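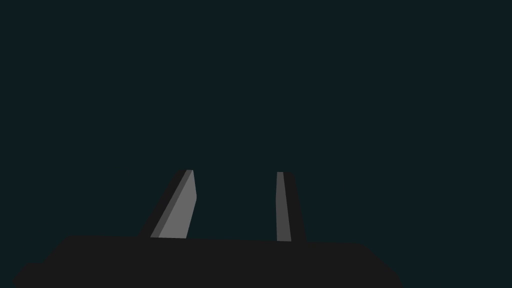
학생 로봇팀 Edet의 상반기 활동을 아래와 같이 보고드립니다. 지원 기간은 1월에 시작되었고, 본 보고서는 중간 정산과 함께 제출하는 두 번째 보고서입니다. 상반기 작업의 대부분은 시뮬레이션에서 이루어졌습니다. 현재 사용하는 그리퍼 모델은 넓은 몸체 위에 각기둥 모양의 손가락 두 개가 올라간 단순한 형상이며, 질감이나 나사 같은 세부는 넣지 않았습니다. 손목 쪽 시점에서 렌더링하면 두 손가락 사이가 비어 있을 때 그 틈으로 어두운 배경이 그대로 보입니다. 왼쪽 손가락은 넓고 밝은 면이, 오른쪽 손가락은 가느다란 회색 면만 보이는데, 시점이 그리퍼의 중심축에서 벗어나 있어 생기는 차이입니다. 학생들은 이 시점을 기준으로 파지 판정 과제를 진행하고 있습니다.

수신: Arndale 청소년기술지원사업 담당 Roswitha Bauerfeind 님
작성: Normand Bergeron (지도교사)
작성일: 2024년 8월 5일

1. 참여 현황

상반기에는 학생 다섯 명이 끝까지 참여하였습니다. 시뮬레이션 환경 구성은 Kaisu Riihimäki 학생이, 제어 코드는 Darcy Gagnon 학생이 맡았고 나머지 세 학생은 과제 장면 제작과 기록을 나누어 담당하였습니다. 모임은 방과 후 컴퓨터실에서 진행하였으며, 시험 기간에는 두 주를 쉬었습니다. 계획서에는 학기 중 쉬는 기간이 반영되어 있지 않아 일정이 그만큼 뒤로 밀렸습니다.

2. 진행 내용

첫 단계는 좌표계와 관절 제어의 기초 학습이었습니다. 당초 4주로 잡았으나 회전 표현을 이해하는 데 시간이 더 걸려 6주가 되었습니다. 교재의 예제만으로는 부족하여 Clifford Lapointe 선생님이 종이로 만든 좌표축을 돌려 가며 따로 두 차례 수업을 하였습니다.

다음 단계에서는 그리퍼 모델을 만들고 개폐 명령을 연결하였습니다. 처음 모델은 외부에서 받은 상세한 형상 파일이었는데, 학교 컴퓨터에서 화면 갱신이 느려 수업 시간 안에 반복 실험을 할 수 없었습니다. 3월 말에 형상을 단순한 다면체로 바꾸었고 그 뒤로는 모든 자리에서 같은 장면을 실행할 수 있게 되었습니다. 충돌 계산용 형상도 같은 다면체를 씁니다.

이후 학생들은 정육면체 하나를 집어 옮기는 과제를 작성하였습니다. 6월 말까지 기록된 시도는 모두 559회입니다. 시도마다 시작 위치, 목표 위치, 손가락 간격, 종료 사유를 표에 남겼습니다. 초기 기록 가운데 일부는 종료 사유가 빠져 있어 성공률 계산에서는 제외할 예정이며, 제외 기준은 학생들이 작성하고 있습니다. 성공률은 기준이 확정된 뒤 최종 보고서에 싣겠습니다.

3. 문제점과 조치

가. 좌우 방향 혼동. 렌더링 시점의 왼쪽과 제어 코드의 왼쪽이 서로 달라 이동 방향이 반대로 입력되는 일이 반복되었습니다. 변수 이름에서 left와 right를 없애고 손가락 번호로 통일하였습니다.

나. 파지 판정. 손가락 간격만으로 물체를 잡았는지 판단하게 했더니, 명령이 끝나기 전에 값을 읽어 빈 상태를 성공으로 처리하는 경우가 있었습니다. 접촉 여부를 함께 확인하도록 Darcy Gagnon 학생이 코드를 고쳤고, 수정 전 기록에는 별도 표시를 해 두었습니다.

다. 파일 관리. 학생별로 장면 파일을 복사해 쓰다 보니 판본이 갈라졌습니다. 5월부터 공용 저장소 한 곳만 사용하며, 변경할 때는 다른 학생 한 명이 내용을 확인합니다. 확인이 늦어져 작업이 멈춘 날도 있었으므로 하반기에는 확인 담당을 주마다 정해 두려고 합니다.

4. 예산

상반기 집행 항목은 저장 장치, 교재, 지역 대회 사전 설명회 교통비입니다. 실물 그리퍼 구매비는 아직 집행하지 않았습니다. 업체 견적 두 건을 받았으나 학교 전원 설비에 맞는지 확인이 끝나지 않았습니다. 세부 금액과 영수증 사본은 별첨 정산표에 있습니다.

구매비를 하반기로 넘겨 쓰는 것에 대해 승인을 요청드립니다. 항목 변경은 없으며 집행 시기만 바뀝니다.

5. 하반기 계획

9월에는 크기가 다른 물체를 추가하고, 물체의 위치를 시도마다 바꾸어 같은 코드로 시험합니다. 10월에는 Pesodstead에서 열리는 학생 자동화 대회의 시뮬레이션 부문에 참가합니다. 참가 신청은 마쳤고 팀 이름은 Edet으로 등록하였습니다. 대회 규정에 맞추려면 시점 하나를 더 추가해야 하며, 이 작업은 Kaisu Riihimäki 학생이 개학 전에 시작하기로 하였습니다.

실물 장비가 들어오면 학생들이 만든 개폐 절차를 낮은 속도로 먼저 옮겨 볼 계획입니다. 납품이 11월을 넘길 경우 실물 시험은 개폐 동작 확인까지만 하고, 물체를 옮기는 시험은 다음 학년도 과제로 넘기겠습니다.

6. 요청 사항

구매비 집행 시기 변경에 대한 회신을 8월 안에 주시면 개학 직후 발주할 수 있습니다. 기록표 원본과 장면 파일이 필요하시면 저장소 열람 권한을 보내 드리겠습니다. 정산표 관련 문의는 Clifford Lapointe 선생님께, 그 밖의 내용은 작성자에게 연락해 주시기 바랍니다.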